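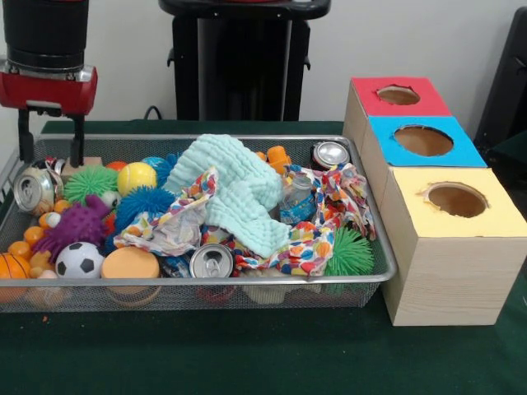 Keep the Messy Baskets

Anyone who has collected demonstrations for a robot arm has heard the request for cleaner data. It usually comes from the person training the model, and it usually means fewer objects, spread out, with some table showing between them. I think the request is wrong for sorting work, and I want to argue against it before our next round of collection is planned.

At Flimora we spent the winter on a sorting task. An operator drives the arm, takes things out of a wire basket and puts them through the hole in one of three boxes. The boxes have red, blue and yellow tops. The basket gets whatever we have: spiky rubber balls, dented soda cans, a foam puck, wooden blocks, a knitted cloth, another cloth with dots on it. We recorded 4000 picks. When we went through them, 1216 were marked for removal under the old rules, which threw out any pick where the gripper touched a second object or needed another try.

I read through a lot of those 1216. Most of them were good work. An operator goes in for a block lying on top of the pile, and one finger pushes into the cloth beside it. She backs up a little, turns the wrist and goes in again. Under the rules that was a failed pick. To me it was the most useful half minute of the day, and we were about to delete it.

The case for clean data deserves a fair hearing. Models trained on it get to a decent score faster. The labels are easier to agree on. If you have a small budget and a fixed set of parts that arrive one at a time on a belt, clean examples are probably all you need. The Parkier line is like that, and I would not change how they do it.

A basket is a different problem. Things in a basket hold on to each other. Pull the corner of a cloth and a ball comes along with it. A bottle wrapped in fabric shows a patch of label and not much else. A can standing on its end gives the fingers one shape to close on, and the same can lying crushed on its side gives them another. If the examples only show a can standing alone on a table, the model has learned about that can on that table.

We did try it both ways. One policy was trained on the tidy picks only. The other got the tidy picks plus 626 of the rejected ones, chosen by two people who agreed the operator had ended up with the right object in the right box. We ran 300 trials on packed baskets with each. The second policy was slower per pick, and it cleared more baskets. The first one did well until it met cloth, and then it closed on the same fold again and again.

I would not make too much of one comparison on one table. The Mireck gripper we used has plain parallel fingers, and a softer hand might change the result. But I have not seen anything that argues the other way for this kind of task.

There are bad picks, of course. If the operator dropped the object outside the box, or was clearly trying out the controls, take it out. If the recording lost its joint readings, take it out. What should stay is the second try, the nudge to make room, and the change of mind about which object to go for first. Mark them so they can be filtered later. A flag costs a few seconds and a deleted recording cannot be brought back.

I would also stop letting operators arrange the basket. People straighten things without meaning to. They lay the cloth flat, they put the hard objects where they are easy to reach, and by the afternoon every basket looks like the one before. Tip the objects in from a bin and leave them where they land. Sartori, our second site, began doing this in March, and the operators complained for a while about the lower pick count. The count is lower. I would change the target before I changed the baskets.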